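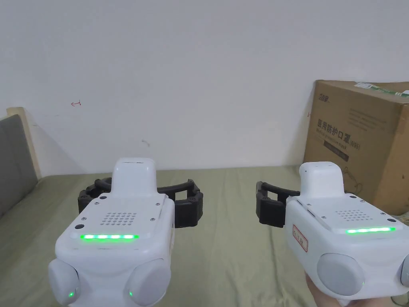
铺床的时候，应该先铺床笠还是先放枕头？
先铺床笠，枕头放到最后。枕头一旦上了床，每拉一次床单都得搬它一次，角也压不平。

客房整理入门 第4讲讲义
主讲：Veerle Baert

上次课后收到好几份作业，大家写得都很认真，就是有一半人把“铺床”写成了“换床单”。这两件事我想分开讲。换床单是把旧的拿走、新的放上去，铺床是让这张床今天晚上能睡、明天早上还能看。我在Tollstead的小旅馆干了好些年，后来才开始教课，所以讲义里难免带着旅馆的习惯，你们在家里用的时候自己打个折扣就行。

一、动手之前

先看床和墙的关系。床头顶着墙的，把床往外拉一掌宽再开始，铺完推回去。床的一侧靠墙的，就从靠墙那一侧铺起，因为那边最难够着，趁腰还没酸先把它弄完（我这句话每届都讲，每届都有人不听，然后跪在床上往里塞床单，刚拉平的地方又被膝盖压皱了）。

白墙要留心。深色的床头靠垫、没洗过的牛仔布，蹭几个月就会在墙上留下一道印子。我一般用微湿的白布擦，干了再看，别用力搓，乳胶漆经不起搓。

窗户打开，被子掀到床尾，让床垫晾一会儿。我习惯趁这个工夫去收拾浴室，回来刚好。

二、床笠和床单

床笠四个角按对角线来套：先套床头靠里的角，再套床尾靠外的角，剩下两个自然就好套了。如果最后一个角死活套不上，多半是方向转错了，长边短边对调一下试试。

平单稍微麻烦一点，要折角。步骤写在下面，课上会带着做两遍。

1. 床单中线对准床垫中线，床头多留一些，先塞进床头。
2. 走到床尾，拉直，塞进床尾。
3. 在离床角一小臂远的地方，把垂下来的边提起来，放到床面上，形成一个斜边。
4. 下面露出来的那一截塞进床垫底下。
5. 把提起来的部分放下，斜边用手掌按住，再塞进去。

第5步手掌要按住，手指头捏着是捏不平的。角度差一点没关系，两边对称就好看。

关于料子，有同学问要不要买高支数的。我家里那套是600支的，摸着确实滑，可是也容易皱，洗完不趁潮抻一抻就跟咸菜似的。旅馆里我反而喜欢普通的纯棉平纹，耐洗，干得也快。Sosa那款床笠我们教室里有两条，59元一条，松紧带做得挺宽，想试的同学下课来摸摸看，我不是替他们卖货啊！

三、被子

套被套我只教一种办法，就是翻面法。被套里朝外铺在床上，开口朝床尾，被芯平铺在上面，两个角绑好带子，然后从床头一起往床尾卷，卷到头把开口翻过来包住，再往回滚开。头一回做会觉得不可能成功，滚开的时候又会很高兴（真的，去年有个学员当场鼓掌）。

被子铺上以后，床头那边往回折一道。折多宽看枕头，我的做法是折到枕头下沿刚好碰着就停。两侧垂下来的长度站到床尾看一眼，歪了就捏住床尾两个角轻轻抖一下，别从侧面拽，越拽越歪。

夏天换薄被，7月那一讲会专门讲收纳厚被子，这里先跳过。

四、枕头

枕套开口朝着背门的方向，这是旅馆的老规矩，进门的人看不到口子。在家里没人管你，但是看着整齐，我还是推荐。

拍枕头，拍两侧，别拍正中间。羽绒的可以多拍几下，乳胶的就别拍了，扶正即可。靠垫放不放随你，放的话别超过床宽的一半，不然客人晚上得找地方堆它们，最后都堆在地上。

五、收尾检查

我会站在门口看一遍，然后蹲下来再看一遍。站着看的是中线和左右，蹲着看的是床单有没有露边、床底下有没有滚进去的袜子。用手背从床头扫到床尾，有鼓包的地方一碰就知道。

床推回墙边的时候用大腿顶床架，慢慢来，别猛地一撞，墙和床都心疼。

六、作业

在家里找一张床，按今天的顺序完整铺一次，写半页纸，告诉我你卡在哪一步。写“一切顺利”的我会追问的。1月13日之前交到2378号信箱，Tovville分部的同学直接交给前台就行。

另外，Clallo的那本布草护理小册子教室后面还有，洗涤标签那几页请先翻一翻，下一讲一上来就要用到，到时候每个人带一件自己家里看不懂标签的床品过来。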